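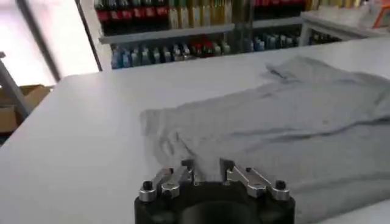
A white tabletop, with store shelves beyond it.

My grandmother kept a corner shop in Duddale, and when I was small I thought the whole point of the place was the chair by the register. People came in for a loaf of bread, sat down in that chair, and stayed until the loaf was practically stale. She never hurried one of them along, bless her, and I don't believe she ever sold a newspaper without hearing about somebody's knee.

I've been thinking about her because our last little shop closed in September. It had been open 71 years, and I am 60 myself, so you can imagine how it feels. The big store out on the Sirlow road is cheaper and has a much better cheese counter (I'll admit I've been going there for years, so part of the blame is mine).

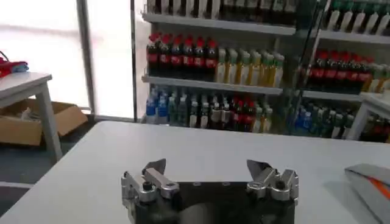
The white table again, from close up.

What I miss is being known a little. I don't mean friendship, which is a bigger and more tiring thing. I mean Reijo Suominen asking if my cough had cleared up while he rang up the milk, and me asking after his tomatoes, and both of us going home slightly better for it. When my husband was in the hospital, those small questions got me through more afternoons than the casseroles did, and the casseroles were very good!
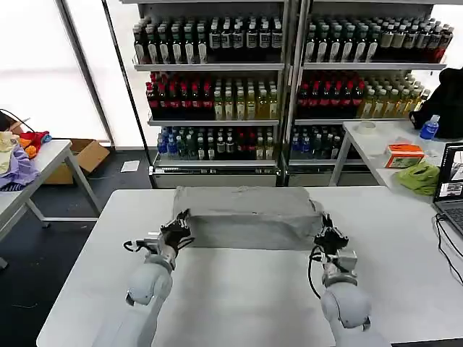
So I'd like our town to think hard before that building goes the way of the post office. It could sell stamps and coffee and not much else and I'd still walk down there in the rain. Over in Prurnitz they opened up a counter like that three mornings a week, and my cousin says you can hardly get a seat on a Tuesday.

I read a shorter version of this aloud at the library and got some pushback, which I had coming.

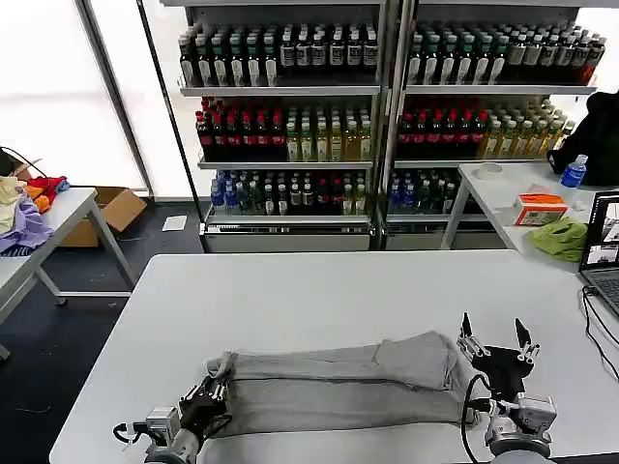
Tiina Harju said she had hated being known in a shop, that she used to drive to the next town for anything private, and that I should remember some people found that chair by the register a bit like a witness stand. I've been chewing on that ever since. My grandmother did repeat things, now that I think of it, and she wasn't always careful about whose things they were. I'd still want the chair, though maybe a little farther from the register.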